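Friday at the Jikura food fair

We got to the showgrounds just after the gates opened and there was already a queue for the Grolletti stand (the smell of their onion relish reaches the car park, so fair enough). This was my third year and easily my favourite. They've moved everything into the old wool shed, 84 stalls under one roof, and it's so much nicer than trudging between marquees in the mud!

First stop was Eglītis, the rye bakers. They had a dark sourdough with caraway that I could have eaten on the spot, and I more or less did. A loaf was $8 and I bought two. The woman slicing samples told me to keep it in a paper bag and toast it from day three, so I'm trying that this week.

Then on to the salad growers along the back wall, where I lost most of the morning. 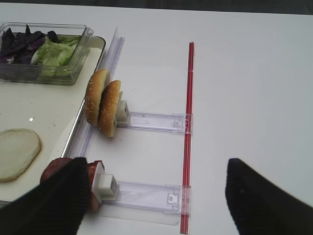

Purple and green leaves, side by side in a clear container.

I had no idea there were 21 kinds of lettuce grown in our valley alone. I came home with seedlings of a frilly red one and strict orders to keep the snails off it.

Lunch was a Flundura smoked trout roll, eaten standing up, lemon juice all down my sleeve. Worth it! The cheese talk at two was packed and we only caught the end, but the washed rind was still going around on a board.

Parking is free if you come in off the back road. Bring an esky, and get to Eglītis before noon because the rye was gone when we went past again.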